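Floor Wear in Shared Parts Bins

Small, mixed items are hard on a storage bin. Each one slides, tips and drags before it settles, and the floor takes the abrasion first. Ikechukwu Effiong, who maintains 332 bins at the Trarkau depot, inspects floors and walls every October and replaces 161 in a typical year. Scuffing alone is acceptable. Cracks at the corners are grounds for removal.

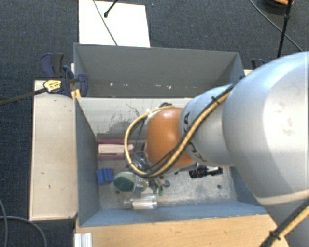 Small objects in an open gray-blue bin. The floor shows whitish abrasion; the far wall is scuffed and scratched.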